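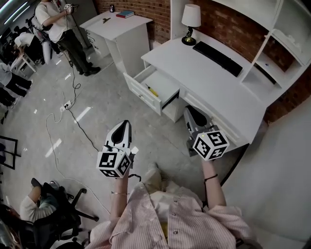
Ticket 789: varnish frosting on the Gasora infantry
Status: open, waiting on me (again)

Hi all, Iara Echeverría here, Midcombe club. I was told to put everything in one ticket so the painting desk folks can see the whole story, so sorry in advance for the length!

Short version: I sprayed matte varnish over 40 painted figures for our Zistisdale campaign and most of the dark coats came out with a white haze on them. The light colors look fine, or at least I can't see it on them. Bases are fine too. The blue coats look like somebody rolled them in flour.

What I'm using: 28mm metal figures, gray primer from a can, regular acrylics by brush, a dark brown wash over everything, then Khasawneh matte spray. Same primer and paints I've used for years. The varnish can is new, and it's the first time I've bought that brand.

Update, same evening

Somebody asked about the weather. It was November, raining on and off, and I sprayed out on the back porch with the door open. The figures had been inside in the warm and the can had been sitting in the garage. So yes, I can hear you all groaning. I did shake the can, but I'd be lying if I told you it was the full two minutes.

Also asked: how far away was I holding it? A bit more than a ruler's length, I think. I did one pass from the front, one from the back, then another from the front because I thought I'd missed the backpacks.

Update 2

Tried the first suggestion, which was to spray another coat of the same stuff in a warm room and let it melt the haze back down. I only did this on 3 of the drummers, thank goodness. Stood the can in a bowl of lukewarm water first, shook it until my arm hurt, opened the window afterward and went to watch TV. Result: one looks a little better, the other two are exactly as frosty as before, only thicker. The detail on the drum cords is starting to fill in. I'm not doing that again.

Update 3

Olive oil! I thought you were pulling my leg. I put a little on an old soft brush, worked it into the coat on one sergeant, left him ten minutes and dabbed him off with a paper towel. The blue came right back. I let out a yell and scared the dog.

Then I left him overnight and he still looked good in the morning, a bit shiny around the collar. So I did a whole base of men, and they look good as well, but they feel slick when I pick them up and I've got no idea what happens when I varnish over that. Do I wash them with dish soap first? Does the haze come back when the oil's gone? Please somebody answer this one before I go any further.

Update 4

Thanks for the quick answer on the soap. Washed the sergeant (warm water, one drop, soft toothbrush), dried him on the windowsill, and some of the haze did come back, mostly in the folds behind the knees. Less than before, I'd say, but it's there.

So I went to the next thing on the list, brush-on gloss. Painted a thin coat straight over the frosted varnish on two privates I hadn't oiled. While it was wet it looked perfect, and once it dried it STAYED perfect, just very, very shiny. They look like candy. But the blue is blue and I can see the lapels again.

Update 5

Gloss coat has now gone on 18 of them. It's slow, maybe a podcast per base. Two have little bubbles in the crook of the arm where I let it pool, so if you're reading this with the same problem, wick the extra off with a dry brush before you move on to the next guy.

The plan after this is a brush-on matte over the top, since I don't trust the spray until the weather turns. I tested that on one private and he's fine, flat as you like, no white. I'd still like to know whether to wait a full day between the gloss and the matte. I waited from breakfast until about suppertime and got away with it on him, but he was sitting near the radiator.

Still to sort out:

The oiled base. Wash again and gloss, or strip and repaint? I really don't want to repaint those facings.

The drummers with the extra spray. Probably a lost cause, but they can go in the back rank.

Whether the can itself is bad. I sprayed a scrap of black plastic indoors and it came out clear, so I'm guessing it was the damp and me. Hanging on to it anyway.

Gasora brigade has to be on the table for the Zistisdale river crossing, and the cavalry isn't even primed yet, so please leave the ticket open.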